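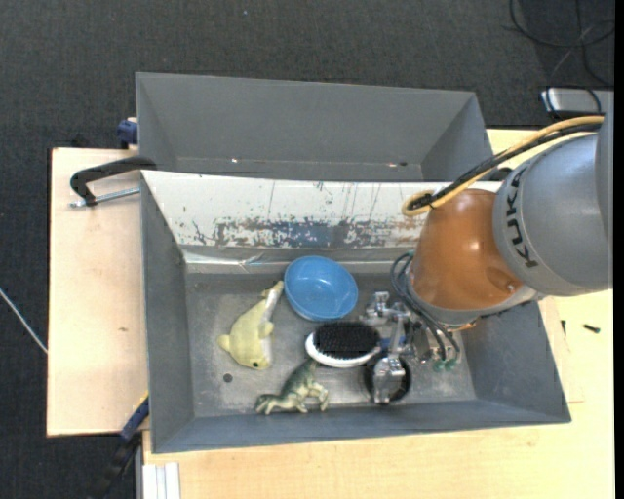
Category: Jobs / Part-time / Warehouse and sorting

Sorting Assistant for mixed household goods and toys, Orkdale

Flosudwood is looking for a sorting assistant to join our small team in Orkdale. We receive mixed household goods and toys from house clearances and from shops that are closing, and we prepare them for resale. The goods come to us in all possible combinations. In one gray bin you can meet a plastic bowl, a brush with black bristles, a plush dolphin and a toy dinosaur, and each of them must go to a different place. If this kind of work sounds pleasant to you, please read further.

What you will do

You will work at a table with open bins. You take the items from the full bin one by one, look at them from all sides, and decide to which group they belong: soft toys, hard toys, kitchen, cleaning and bathroom, or "ask Pylyp". The last group is for things which we can not recognize at first look, and it is completely normal to use it, especially in the beginning.

Soft toys are checked for open seams, missing eyes and old labels. Kitchen things are checked for cracks on the rim. Brushes are accepted only when they are unused, and used ones go to recycling, also when they look nice. Small parts must never stay on the bottom of the bin, so please run your hand over the bottom before you call the bin finished.

You will also write short notes in our stock program, which is called Tosel. It is simple and you will learn it in one morning. The notes are in English, but we do not need beautiful sentences. "Bear, brown, left ear repaired" is a good note.

In quieter hours you will help to wash plastic items, fold cartons and repair the bins and tables. Our equipment is used every day and it shows scratches, so a person who is not afraid of tape and a screwdriver is welcome.

Whom we are looking for

You do not need experience in a warehouse. We need somebody who is patient and has good eyes for details, and who can keep the same attention at the end of the shift as at the start. You should be able to stand for 2 hours between breaks. A full bin can be heavy, but we always carry it by two persons, and there is a trolley.

It is good if you can read and write basic English. In the team we also speak Ukrainian, and we are used to explaining things slowly and with hands.

Please note that there is dust from textiles in the room. If you have a strong allergy, write to us about it before you apply and we will discuss what is possible.

Hours and pay

The position is part-time, 60 hours per month, in morning shifts. We start at 8:30 and finish at 12:30. The shift plan is made one month ahead, and you may exchange shifts with colleagues if you tell Pylyp the day before.

The hourly pay will be told to you at the first phone call, together with the rules for holiday and sick days. The first 90 days are a trial period. After you complete it, you receive a one-time bonus of $100 with your next pay. Work gloves and an apron are given by us. Please come in closed shoes.

How to apply

Send a short letter to Zakhar Hrynyshyn, who is responsible for hiring. Tell us what you did before, which mornings you are free, and when you could start. A resume is welcome but it is not required. You can also bring the letter personally to our office, in the Polishchuk building, second entrance, any working morning before noon. The bell has no name on it, please ring longer.

We invite suitable candidates for a paid trial morning. You will sort one bin together with Pylyp Tkachenko, who leads the sorting room, and afterwards you can ask him everything about the job. We answer all letters, also when the answer is no.

We would like the new colleague to start in October. Applications are read in the order they arrive.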